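# Gradik gripper kit, after one term in our student club

I help to run an after-school robotics club, and in March we bought the Gradik two-finger gripper kit for our kitchen helper project. The students want the arm to prepare a small lunch table: take things from one place, put them in another, and not destroy the food. I used the kit with two groups, one younger and one older, and I write this review for other clubs which are thinking about the same purchase.

We ordered from Flomard. The box came well packed and the parts were sorted in small bags with numbers. The manual has 61 pages, and I must say it is better than I expected. The drawings are large, and every screw is shown in its real size, so the students can put the screw on the paper and compare. Only the chapter about cables is weak. It shows the connector from one side, and it was the wrong side for us. We lost one full meeting because of this.

Building took four meetings with the younger group. The older group did it in three, but they skipped the calibration and had to go back to it. Please do not skip the calibration! If the zero position is wrong, the fingers push against each other when they close, and the motor becomes hot very fast. The kit will not warn you.

The software is called Flellden and you download it separately. It is simple: you write the list of positions, you give the opening of the fingers, and you press run. For students who know a little Python there is also a library. I liked that both ways use the same names for things, so a student can begin with the list and move to code later. What I did not like is that Flellden forgets the force setting each time you close it. We wrote the number on tape and put it on the side of the laptop.

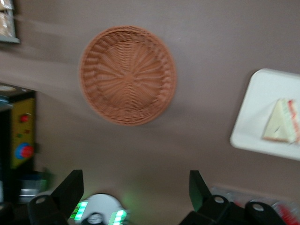 Force control is the main reason to buy this kit and not a cheaper one. It has 12 steps, and for our food tasks we stayed in the lowest three almost all the time. The hard objects are easy for any gripper. The difficult ones are things like the sandwich wedge on the white plate, where the bread is soft and the filling lies in layers, so a little too much pressure and it all slides out. A woven basket has a different problem, the braided rim is not smooth and the fingers must take it at a good angle. We tell the students to open the fingers wide before going down to anything, and to leave free space in the middle of the table for the movement. It sounds like a small thing, but half of our collisions in the first weeks were from narrow openings.

The rubber pads are my biggest complaint. They are glued, and the glue is not strong. On the first gripper both pads came off in the second week. I cleaned the fingers with alcohol, used contact glue from the hardware store, and since then they stay. A spare set is sold by Flomard, but for two pads the price is too high in my opinion.

The joints are good. The fasteners in them can be tightened with one normal hex key, and after the whole term there is only a little play in the left finger. Before this we had the Ingvarsson kit. It was lighter and faster to build, but it had no force control at all, only open and close. If your club only moves blocks and cups, the Ingvarsson is enough and you will save money. For food or thin plastic I would not go back to it.

**Good:** clear drawings, fine force steps, strong joints, easy start for beginners.

**Not good:** glue on the pads, cable chapter, force setting is not saved.

I give it four stars from five. We will order a second one for the fall, and this time I will glue the pads before the first meeting.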